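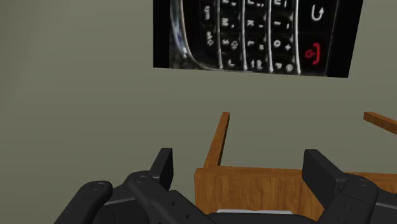
Our project compared two arm controllers and two camera placements on the same simulated pick-and-place job. The arm, the gripper and the room stayed the same throughout. We changed which controller moved the arm and which camera it was given, and recorded whether the object ended up where it was supposed to go. The wrist camera looks out between the fingers, so both fingertip pads are always in view and a good part of the lower image is gripper. With the fingers open in front of the wooden box, there is a clear gap to aim through, but most of the inside of the box is hidden behind its front wall and the fingers. The phone keyboard picture on the wall behind it takes up more of the view than the box does. That turned out to matter more than we had planned for.

1. Background

The course gives each group a simulated arm and a parallel gripper and asks for a comparison of some kind. Groups before us mostly compared grippers. We had already used the gripper in an earlier assignment and had no complaints about it, so we chose controllers and cameras.

The two controllers were Pevar and Irham. Pevar plans a full path before the arm moves and then follows it. It looks at the camera image once at the start, and once more just above the object. Irham takes a new image at every step and makes a small correction each time. It does not plan ahead at all. Both were supplied with the course software and we did not change their internal settings, apart from the top speed, which we set to the same value in both.

The two cameras were the wrist camera, fixed to the arm just behind the gripper, and the room camera, which stands back from the table and sees the arm from the side. We did not test both cameras together. The Bedoya module, which handles the camera input, can only pass one image stream to the controller at a time, and we ran out of weeks before we could write our own.

2. Setup

Everything was run in the Mastitham simulator on the lab machines. We used its house layout, where the task area is a wooden table in a plain room. The objects were left as they came with the layout. They are a mixed lot and some are easier to pick up than others, which suited us.

We set up 3 tasks:

Ball: pick the red ball up off the table and hold it clear.
Ring: pick the brown ring up by its edge and put it on the plate.
Box: pick up a small object and let it go inside the wooden box.

A trial counted as a success if the object was in the right place and still there when the arm had moved back to its start pose. Anything else was a failure, including trials where the object was picked up and then dropped on the way. A trial also failed if it ran past the time limit. Start positions were drawn at random from a patch of table the arm could reach, and the same list of start positions was used for every pairing of controller and camera.

Trials were run in batches overnight. A batch sometimes stopped partway when the machine was needed by another group, and those batches were kept up to the point where they stopped. For this reason the four pairings do not all have exactly the same number of trials. We compared them by rate and not by count.

3. Results

In total we ran 1595 trials, and 491 of them failed.

Irham with the wrist camera had the best success rate overall. Pevar with the room camera was second. The other two pairings were clearly behind, and Pevar with the wrist camera was the worst of the four on every task.

The order makes sense once you look at when each controller takes its images. Pevar makes its plan from the start pose. From there the room camera can see the whole table, while the wrist camera sees whatever the gripper is pointed at. If the object was near the side of the patch, the wrist camera only caught part of it and the plan was off from the beginning. The second look just above the object could fix a small error but not a large one.

Irham did not need a good first image. It could start with a rough guess and improve it as the arm came down. With the wrist camera the object gets bigger and sharper as the gripper gets closer, and the corrections get better at the moment they are needed. With the room camera the reverse happens, as the arm moves in and starts to cover things up. 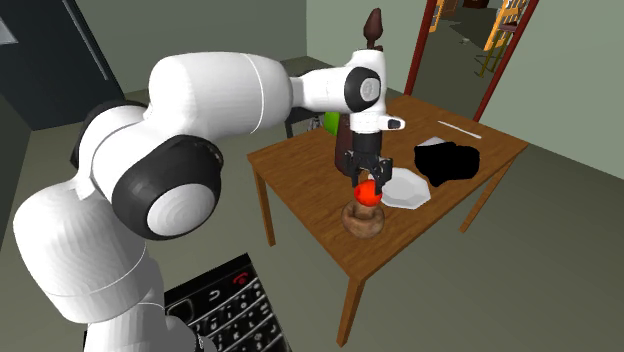

Figure 2. Room camera view, with the gripper at the red ball above the brown ring. The plate is to the right.

The arm covering the table was the main problem with the room camera. The long upper link and the wrist both reach across in front of whatever stands at the back, and from this side the green object behind the link is partly hidden. Anything on the near side or toward the right, such as the plate or the black cloth, stays in plain sight. Ring trials did well with the room camera partly for this reason. The plate was almost never blocked, and placing was more reliable than it was with the wrist camera.

Ball

The ball was the easiest task for all four pairings. It is a bright colour, it looks the same from every side, and the gripper does not need to be turned to fit it. Most ball failures were cases where one finger touched first and pushed the ball away before the other finger arrived. Irham could sometimes chase it and try again. Pevar could not, and closed on nothing.

We also had some starts where the ball was placed on top of the ring. We left them in. The gripper has to stop higher for these, and Pevar with the wrist camera tended to go too low and knock the stack.

Ring

The ring has to be held by its edge, with one finger inside the hole or with both fingers across the whole width if the gripper opens far enough. Neither controller was told which to use. Pevar nearly always went across the whole width. Irham did a mixture, and when it picked the hole it sometimes hesitated above it until the time limit passed. These timeouts were the largest single group of failures for Irham.

Box

Picking up the object was not the hard part. Letting it go inside the box was. Both controllers used the top edge of the front panel to judge where the box was, and with the wrist camera that edge is blocked by the fingers for part of the approach. Several objects were let go too early and fell in front of the box.

There was a second problem with the wall picture. The part of Bedoya that finds objects looks for strong edges, and rows of black keys with silver bars between them are nothing but strong edges. When the wrist camera was tilted up toward the wall, the object finder sometimes locked onto the keys and lost the box. The arm then either stopped or drifted upward. We saw this with both controllers. It was worse with Irham, which takes far more images and has more chances to be misled.

We tried a short set of trials with a mask over the upper part of the image. The drifting went away but the arm also lost the top of the box in some poses, so we did not use the mask in the main set. The masked trials are not included in the totals above.

4. Problems with our method

We think the comparison is fair between controllers and less fair between cameras. The wrist camera has only one sensible position. The room camera could have been put anywhere, and we picked a spot early and kept it. A camera on the other side of the table, or one looking straight down, might have beaten the wrist camera on all tasks. We would check this first if we had another term.

The time limit was also a choice that affected the result. We set it from a few ball trials in the first week, before we had run the ring task, and it is probably too short for Irham. A longer limit would turn some of its timeouts into successes — we can't say how many.

The lighting in the simulator is even and the shadows are soft. Neither camera had to deal with glare or a dark corner. A real room would be harder, and we would not expect the same success rates there.

Last, the batches that were stopped early were mostly box trials, which take the longest. The box rates are based on fewer trials than the others and should be read with that in mind.

5. What we would use

For loose objects on an open table we would use Irham with the wrist camera. For jobs where the target is fixed and in view from the side, Pevar with the room camera is nearly as good, finishes sooner and is much easier to debug, as the whole path can be checked before the arm moves. We would not use Pevar with the wrist camera for anything unless the start pose was changed to look down at the table.

The trial logs, start position lists and the mask settings are in the group folder, under the April hand-in. The logs from the stopped batches are kept separately, with a note of the last trial finished in each.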